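Guides › Home loans › Paperwork | 184 shares | 50 comments

How to port your mortgage when you move house

Porting means taking your existing mortgage deal with you to a new property. Lenders mention it cheerfully in the brochure and then treat you, when you ring up to do it, as if you had asked to bring a goat. It can be done. Start early and keep copies.

Step 1. Find out whether your deal is portable. Get out the original offer letter and look for a heading such as "Transferring your loan" or "Moving home". Portable means only that you may apply. You will be assessed again from scratch, as if the lender had never met you or taken your money every month for years.

Step 2. Ask for a redemption statement. It shows what you owe and what the early repayment charge would be if you left. Mine said £1,195, which I could have lived with, plus a further line on the next page, which I could not. Read the next page.

Step 3. Work out the gap. If the new place costs more, you will probably need to borrow extra, and the extra goes on whatever rate is on sale that week. You end up with two loans, two rates and two end dates. Write both end dates on something you won't throw away. If the new place costs less, you may have to repay part of the loan, and a charge can apply to that part alone.

Step 4. Gather the evidence. Payslips, bank statements, proof of deposit and an explanation for any odd payment over a sum the lender will not disclose. I was asked about a transfer of £3,000 between two accounts, both of them mine. A short signed note settled it on the second attempt.

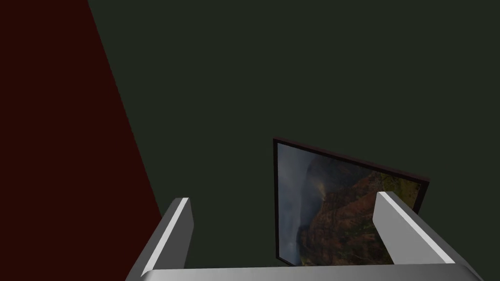 A framed picture against a dark green wall.

Step 5. Book the valuation. The lender wants to know that the new house exists and is worth roughly what you've agreed to pay for it. A basic valuation is for the lender's benefit and tells you almost nothing about the roof, so pay for a proper survey if you want one. If the figure comes back low, go back to the seller before you go back to the bank.

Step 6. Line up the dates. Porting is simplest when you sell and buy on the same day. If there's a gap, some lenders charge you on the way out and refund you when the new loan completes, provided that happens within a set window. Ask how long the window is, ask when it starts, and get the answer in writing. "Should be fine" is not a number of days.

Step 7. Tell your solicitor in plain words that you are porting. They'll need the new offer as well as the old account number, and it does no harm to check they have both. Mine had one.

Step 8. Keep paying the old mortgage until it is closed. Cancelling the direct debit early feels wonderful and shows up on your credit file. After completion, check the first statement for the right rate, the right term and any fee added to the loan while you were looking for the kettle.

If the lender turns you down, ask which part of the application failed. It may be something you can put right, such as a missing document or an old address. Otherwise, compare the cost of leaving with the cost of staying put until the charge runs out, and include the solicitor's bill in both sums.

Filed under: Moving house, Mortgages, Fees and charges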